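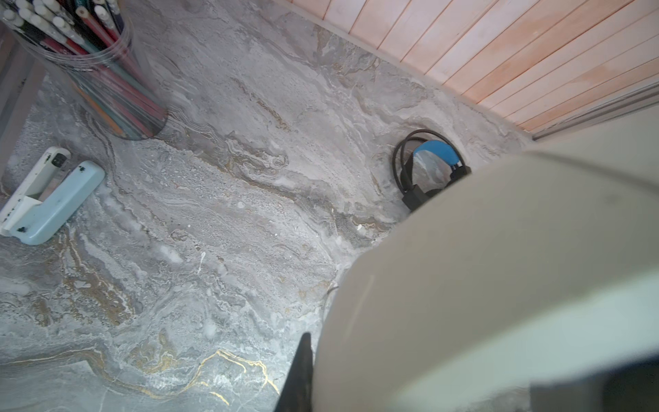 Farooqui asked after the dry run why we don't just buy more demos and skip the filtering. Fair question, start there. Answer = we tried it, wasn't worth it.

Setup, keep quick. Wultwood bench, 2 arms, desk stuff: headphones, stapler, pens. Wrist views plus one view of the whole workspace. Started with 1000 demos, all teleop. Filter threw out 47 and kept the rest. Don't read the slide out loud.

What the filter does: looks for spots where the wrist view and the wide view disagree about which object the arm is going for. Two headphones close together is the bad case. Cables make it worse.

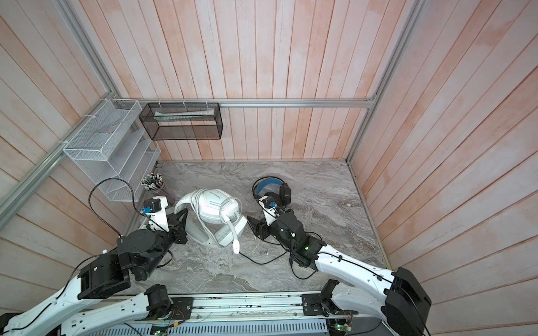 Then retrain, same seed, same settings, nothing else touched. SAY THIS, Puvilov people will ask. Policy stops hesitating between targets. Grasps on cables still bad, admit it.

Also ran a random subset of 900, no filter. Came out worse then the full set. So its which demos you drop. Pause here.
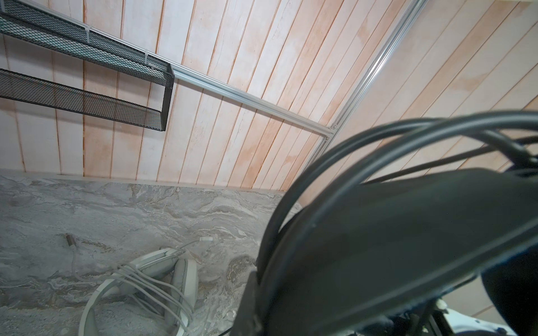

Wrist view, white headphones with the cable wrapped loosely around them.

Limits: one bench, one lab. Wistville wants to rerun it in December, no promises. Haven't tried soft objects. If short on time skip the ablation and go strait to questions. Thank the Wultwood folks. Water!!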